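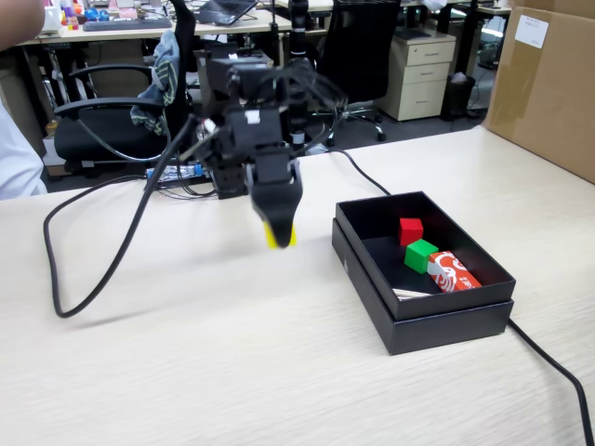

Monday. Planner retimed overnight; control loop back at 100 Hz. The trajectory server was dropping waypoints whenever the queue passed 41, so Ilze Uibo capped it and moved the collision check to its own thread. Replanning still takes over 924 ms on the worst start poses. Not good enough for Cuncombe.

Zdenka wants the box walls in the planning model as 2 nested shapes - I would sooner pad a single one and see what breaks.

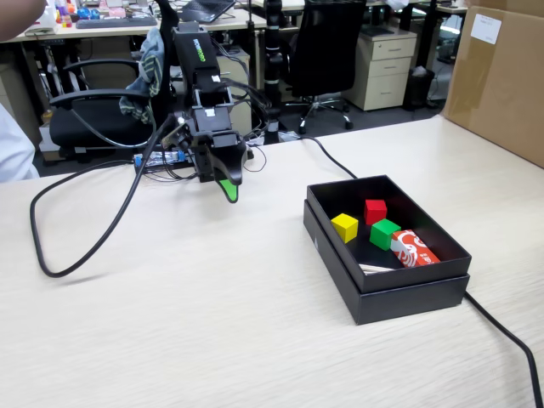
Gripper low over the table, yellow, red and green cubes in the box.

Log replay tomorrow, then the joint limits.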